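Kalinowski Goal Lists

Version 2, released 23 May 2023. Maintained by Cheng-en Hung.

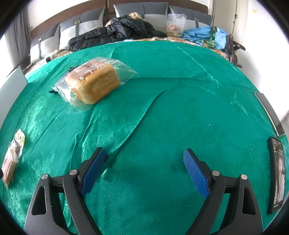 The collection holds 3,814 personal list entries, written by people who kept a list of things they wanted to do, stop doing, learn, visit or finish. Most of the lists came from personal blogs. A smaller share was typed up from paper notebooks by the people who wrote them. Each entry is one line from one list, with a little information about the list it came from.

I started collecting these because I keep lists myself and wanted to know what other people put on theirs, and how the wording changes when someone rewrites a list a year later. It has since been used for a class project on goal wording and for a couple of blog posts of my own.

What is in the download

entries.csv has one row per list entry. lists.csv has one row per list. notes.txt has my remarks on odd cases, in no special order. Join the two tables on list_id.

Columns in entries.csv

entry_id: a number, unique across the collection.
list_id: the list the entry belongs to.
position: where the entry stood on the list, starting at 1.
text: the entry as written, spelling mistakes included.
status: done, dropped, open or unknown, according to the writer.
topic: one word from the topic list in notes.txt.

Columns in lists.csv

list_id: matches entries.csv.
title: the title the writer gave the list. Blank if there wasn't one.
source: blog or paper.
rewritten_from: the list_id of an earlier list by the same writer, if there is one.

How it was put together

Writers were asked by email and had to say yes before anything was copied. The blog lists were saved with Fidar, a small script that pulls bulleted and numbered lines out of a page. It misses lists written as running paragraphs, so I split those by hand. Topics were given by me alone, in one pass, and then checked against a second pass on 600 entries. Where the two passes disagreed I kept the second one.

Names of private people, street addresses and employers were replaced with a word in square brackets, such as [sister] or [town]. City and country names were left in when they were travel goals.

Known problems

Travel and reading are heavily represented. That says more about the blogs I read than about people in general.

Status is self-reported and often out of date. Many writers never went back to mark anything.

Some entries are jokes. I didn't try to label them.

A few long entries contain more than one goal ("run a 10K and clean out the garage"). They are still one row.

Changes since version 1

Added the rewritten_from column. Merged the topics "money" and "saving". Removed the Padus lists at the writer's request; please delete your old copy if you have one. Fixed commas inside quotes, which broke the file in some spreadsheet programs.

Use

Free for study, teaching and personal writing. Please don't contact the writers or try to work out who they are. If you quote an entry, give its entry_id. Writers who want a list taken out can email me, and it will be gone in the next release, which I plan for October.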